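Flesley Wholesale Confectionery: Frequently Asked Questions About Storage, Shelf Life and Returns

The answers below apply to retail accounts in the continental United States. Accounts served through the Drevard warehouse follow the same rules except where noted.

What temperature should hard candy be stored at?

Keep boiled sweets, lollipops and pressed candy between 60 and 70 degrees Fahrenheit. Short periods above this range during delivery do not affect the product. Long exposure softens the surface, and wrappers may then stick to the candy. Refrigeration is not recommended. Condensation forms when the product returns to room temperature, and the moisture dissolves the outer layer of sugar.

What about humidity?

Humidity matters more than temperature for most sugar goods. Relative humidity in the stockroom should stay under 50 percent. Sealed inner bags tolerate higher levels for a few days. Once an inner bag is opened, transfer the contents to a container with a tight lid or put them on sale.

My hard candy has turned cloudy and grainy. Is it spoiled?

No. This is called graining. Sugar on the surface has picked up moisture and recrystallized. The product is safe to eat, but the texture is poor and it should not be sold at full price. Graining that is present when the case is first opened is covered under the returns policy. Graining that develops after opening is not covered.

Chocolate-coated items have a white film. What causes it?

There are two causes. Fat bloom follows a rise in temperature and feels slightly greasy. Sugar bloom follows contact with moisture and feels dry and rough. To tell them apart, place a drop of water on the film. Sugar bloom dissolves; fat bloom does not. Neither is harmful.

How do I read the lot code?

The lot code is printed on the short side of the outer case and repeated on the inner bag. It has three parts: the line letter, the day of the year, and the last digit of the year of manufacture. The best-by date is printed separately under the lot code. Please quote the full lot code in any claim. Claims with a partial code are put on hold until the rest is supplied.

How long can lollipops stay in an open display?

Individually wrapped lollipops may be displayed until the best-by date if the wrappers are intact and the display is out of direct sun. Twist wrappers are not airtight, so in a humid store we suggest putting out a smaller quantity and refilling more often. Place older stock at the front or in the upper positions, where it will be taken first.

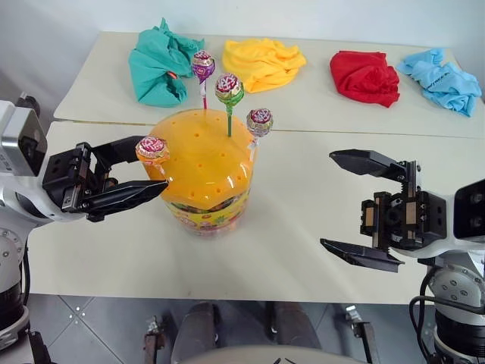
Page last changed: September 4, 2018

Do tubs and jars with domed lids need cleaning between refills?

Yes. Wash the lid in warm water with a mild detergent, rinse it, and let it dry completely before refilling. Sugar dust collects around the edges of stick holes and attracts insects. Do not use a dishwasher unless the base of the container is marked as dishwasher safe. Hot water may distort thin plastic, and the lid will then no longer seat correctly.

Can I refill a branded tub with a different product?

We advise against it. The ingredient and allergen statement on the label applies only to the original contents. If the contents change, the label must be removed or fully covered and replaced with a correct statement. State rules on loose and self-service candy differ, and the retailer is responsible for compliance.

Which products contain allergens?

Allergen information is printed on every outer case and on the specification sheet for each item. The Stivenar hard candy line is made on equipment that does not handle nuts or milk. The Petrenko caramel line contains milk and soy. Mixed assortments should be treated as containing every allergen listed for any item in the assortment.

What is the return window?

Damaged or defective goods must be reported within 15 days of delivery. Shortages must be reported within 2 business days. Returns of unsold seasonal goods are not accepted, with one exception: accounts enrolled in the February program may return full, unopened cases of heart-shaped items under the terms of that program.

What do I need to include with a claim?

- Account number
- Invoice number
- Full lot code
- Number of cases or units affected
- A clear photo of the defect and a second photo of the case label

Keep the goods until the claim is closed. We may ask for a sample. If goods are discarded before we respond, the claim cannot be processed.

How do I report a problem with a delivery?

Note the damage on the delivery receipt before signing, then submit Form 971 through the account portal. Most claims are reviewed within 8 business days. Credits are applied to the next open invoice. Refunds by check are issued only when an account is being closed.

The case was left outside in the heat. Should I refuse it?

Open one inner bag before deciding. If the pieces separate freely and the wrappers release cleanly, the goods are sound. If the pieces have fused, refuse the affected cases and write "heat damage" on the receipt. Drevard warehouse accounts should also call the dispatch desk on the same day. Drivers on that route can take refused cases back on the truck.

Can I sell product after the best-by date?

The best-by date on hard candy is an indication of quality. We do not support the sale of our products past that date, and we do not issue credit for expired stock. Check local rules before donating it.

Contact: Customer Accounts, Flesley Wholesale Confectionery | Copyright Flesley. All rights reserved. | Back to top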